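Right, several of you asked how the move to Tirkton is going, so pour yourself a tea, because I've never managed to say anything in one post and I'm not going to start now.

We got the keys on a Saturday in March, in the sort of rain that comes at you sideways. The removal van had come 201 miles and then couldn't get up the lane, so the last stretch was done on foot with everything we own under bin bags. The piano stayed behind with my sister, thank goodness.

The village is lovely, though. There are 1,190 people according to the board outside the hall, and I think most of them have now told me which day the bins go out. (They don't agree. I put mine out twice and hoped.)

I should say something about the bread, as it's the reason half of you follow me. The starter survived the journey on my lap with a tea towel over it. It sulked for 11 days in the new kitchen, which faces north and is a good deal colder than the old one, and then one morning it had climbed right out of the jar and down the side of the cupboard. I was so pleased I didn't even mind the scrubbing!

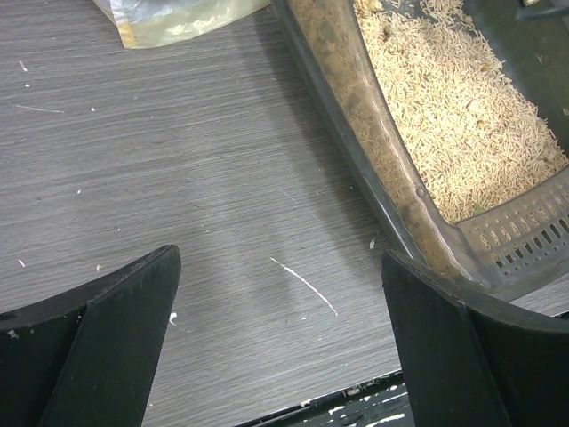 Grirkard

Grey wood grain is growing on me, I must say. I always thought of myself as a honey-coloured pine sort of person, but grey is very restful on a dull afternoon and it seems to go with all the old rugs, even the orange one.

Back to the village. There's a bus to Wiltell every hour until teatime and then nothing at all, so if you go in for the market you do have to keep an eye on the clock. I missed it in my first week and walked home along the river with a cauliflower under each arm. It took ages, and I saw a heron, and I'd happily do it again in better shoes.

The cheese stall there is wonderful, by the way. Go early. By the time I'd dithered my way round to it the good blue had gone and I came home with 20 eggs instead, so it has been omelettes and a very large sponge.

Next job is the garden, which is mostly brambles and one brave camellia. If anybody has grown beans somewhere windy, please tell me what you did, and I'll put up another of these when the kettle has had a rest.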